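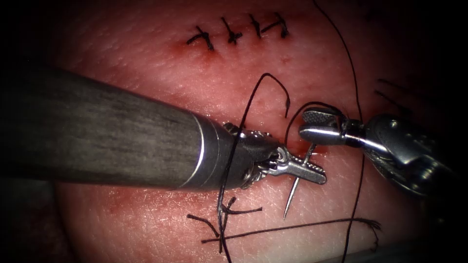

Erdal Baysal reckons most people pull far too hard. You want the edges just touching, he told our group at Borkdale, and if the skin puckers you've gone past it and should snip the thread and start again. I snipped a lot.

The suturing day on June 24, 2025 was the second one Relus has put on, after a small trial run in January, and I'd been looking forward to it for weeks (my stitches at home on a bit of foam were a disgrace). There were 29 of us this time, split between the morning and the afternoon, and a place cost £225 with lunch thrown in.

We spent nearly all of it on interrupted stitches, the kind where each one gets its own knot and its own trim. If one gives way the rest still hold, so they're a good thing to learn properly. The spacing drove me mad! My first three were bunched up like commuters, then there was a great gap, then two more. Erdal went round telling everyone to look at the whole row before putting the needle in again, and by mid-afternoon mine were nearly even.

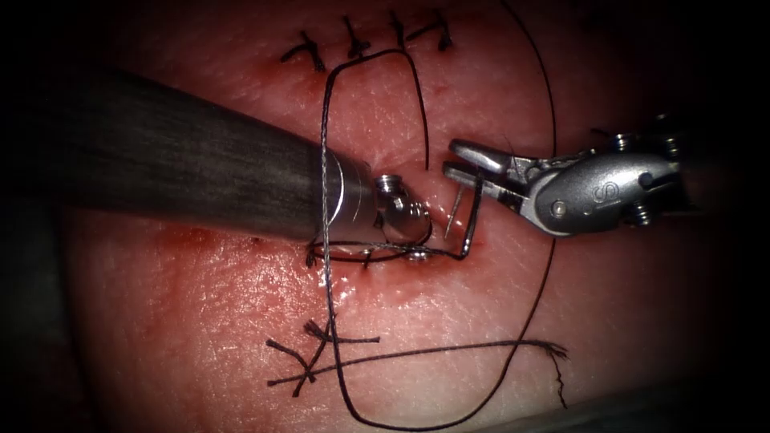
Four knotted stitches along the top, with a larger knot and its long thread tail lower down.

Tails were the other big topic. Cut them too short and the knot can slip, leave them long and they get caught up in the next stitch, as I found out twice.

Relus is planning another day with up to 11 extra places, and bookings go through the Borkdale front desk. I've already put my name down.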